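Home Forums Kitchen and Home Storage New posts Search Log in

Two baskets, too much worktop clutter

Palivley_Jo
I'm after opinions on baskets for the worktop. We moved into the flat in Brunesham with a long white counter, and whatever comes into the kitchen gets put down on it and stays there. Fruit, rolls, hand soap, cups. I bought two wicker baskets, one dark and one a lighter tan, both rectangular, and the plan was food in the tan one and bottles in the dark one. My partner thinks the cups should go in as well. I think the cups should go in a cupboard.

Budget is already spent, so please don't tell me to buy a drawer unit. I want to know how people split things up when they've only got two baskets and no shelf above.

kashindye
Two baskets is plenty. Food in one, everything that isn't food in the other. Cups are not food so by that rule they'd go in with the soap, and I wouldn't want to drink out of one that had been next to a leaky pump. Cupboard for the cups.

MrsTolland
I disagree about the cupboard. If a cup is used several times a day it will live on the worktop whatever you decide. We tried putting ours away and they were back out by the evening. Stack them upside down at the end of the counter and leave the baskets for the rest.

Nyokabi Nzioka
Are they real wicker or the plastic sort? It matters if you want bread or fruit in there. The plastic sort can be rinsed under the tap. Real wicker stays damp for ages and goes mouldy in the corners. I lost one that way last July when a peach went off in the bottom and I didn't notice.

Palivley_Jo
The tan one is the synthetic kind, it has an open lattice at the sides so there's a bit of air through it. I'm not sure about the dark one, it was a hand-me-down from my aunt. The weave is tighter.

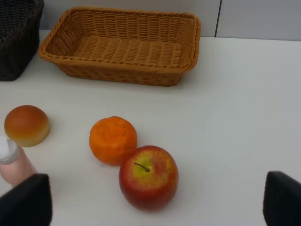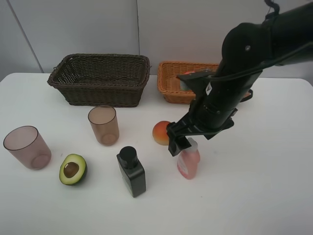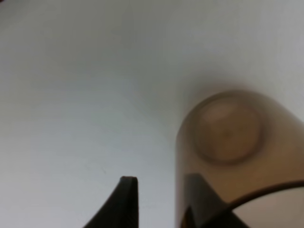 The counter is 34 inches to the corner and then there's the kettle, so I can't spread out any further. The socket is behind the kettle and the lead is short. That also means the baskets have to stay at the back, against the wall, and I have to reach over whatever is in front to get to them. I suspect that's half the problem. Things get put down in front of the baskets and never make it in.

kashindye
Then swap it round. Baskets at the front, nothing behind them.

Palivley_Jo
I'd have no room to chop anything. That bit of counter is the only place the board fits.

MrsTolland
Keep them at the back but turn them so the short ends face you. You'll get more clear counter on either side and you can pull one forward by the rim when you need it. Put felt pads underneath if the surface marks easily. White ones do, in my experience.

deskandpan
I'd question whether the bottles need a basket at all. Pump bottles stand up by themselves. You put them in a basket with sloping sides and they lean, and then you're using two hands to get a squirt of soap. A small flat tray by the sink does the job better. I use an Emeo one, the narrow one with a lip, and it holds up to 3 bottles.

Then you have two baskets for food and you can split fruit from bread, which I think is the better split anyway.

Nyokabi Nzioka
Agree with deskandpan. Bread shouldn't sit with ripe fruit. The crust goes soft and if anything leaks you lose the bread too. Line the bread basket with a clean tea towel and fold the ends over the top. Change it when you do the wash.

And a cut avocado doesn't belong in a basket of any kind. Leave the stone in, cover it and put it in the fridge.

Palivley_Jo
The avocado isn't meant to stay out. It's lunch.

I like the idea of a tray for the bottles. There's space to the left of the tap if I move the washing-up brush. I'd been thinking of the baskets as one for each type of thing and hadn't thought of using both for food.

kashindye
I still say that's too much basket for two people's fruit. You'll fill it with post and batteries inside a week. Any container with spare room in it gets filled with rubbish. We had a bowl on our counter that was for lemons and when I emptied it there were 6 keys in it, four of which didn't fit anything in the house.

MrsTolland
That's an argument for tidying the bowl, surely.

kashindye
It's an argument for a smaller bowl.

deskandpan
Put the smaller basket to work as the fruit one, then. The tan looks the smaller of the two. Bread in the dark one, where the tighter weave will catch the crumbs. Otherwise you'll have them all over the counter each time you move it. I shake mine out over the sink on bin day and that's all it gets.

Nyokabi Nzioka
Check whether the dark one sheds before you put bread in it. Older dyed ones can leave colour on a damp cloth. Wipe the inside with a wet white rag and look at it. If it comes away brown, use it for tea towels and get something else for the bread.

Palivley_Jo
Wiped it. Slight tint on the cloth, mostly from the rim, hardly any from the floor of it. I think with a tea towel in it should be fine but I'll do it again at the weekend after it's dried.

So the plan at the moment is tan for fruit, dark for bread with a liner, tray for the bottles, short ends facing out. Cups are still being argued over. I've cleared 4 hooks under the wall unit but they only work for mugs with handles, and ours are the plain plastic ones with no handle at all.

MrsTolland
Upside down on a folded cloth at the end, by the kettle. They drain there as well. Don't stack them wet or they stick together and you'll be running the hot tap to get them apart.

kashindye
Cupboard.

Palivley_Jo
I've measured the gap by the kettle and two cups will go there side by side if I push the toaster along. Going to try that before I move anything into the cupboard. Does anyone know if the narrow Emeo tray comes in white? The shop in Brunesham only had grey.

deskandpan
Mine's white, but I've had it a good while. Ask them to look in the bathroom section, they keep them in both.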